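The Folding Table Gets a New Shift

Neltex has washed and folded garments for rental firms for most of its existence, and until last May the folding was done entirely by hand. The plant now runs two-arm folding cells, supplied by Dalteo, alongside the manual benches.

Folding is a hard task to automate. A shirt dropped on a table has no fixed shape, and the system must find two usable points on the cloth before it can do anything else. Sheets and towels were mechanized decades ago. Knitwear stayed with people.

A cell at Neltex handles 38 garments an hour. An experienced folder handles 82. The plant accepts the gap and lets the cells run through the night, when the benches are unstaffed.
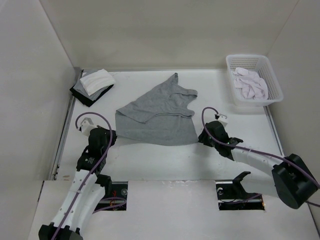
Two arms at the lower corners of a gray knit garment, with folded cloths stacked at the back of the table.

The effect on the floor has been a change in duties more than in headcount. Four folders moved to cell tending, a job that did not exist before. A tender loads baskets, clears garments the software has rejected and checks finished stacks against the order sheet. Training takes three weeks. Pay is one grade higher, and the shift includes nights, a point still under discussion with staff.

Tenders report less shoulder strain and more time on their feet. They also report more interruptions. The cell stops when it loses a grip, and each stop has to be logged with a cause code. The plant logged 309 stops in the first month. Most were traced to thin fabrics picked up two layers at a time.

Manual folders now receive a larger share of the difficult items: linings, straps, anything with buttons. Their hourly target was lowered to match, after the old one proved out of reach.

Dalteo plans a revised gripper for the next order. Neltex has set a threshold of 700 garments per night for each cell before it will buy more.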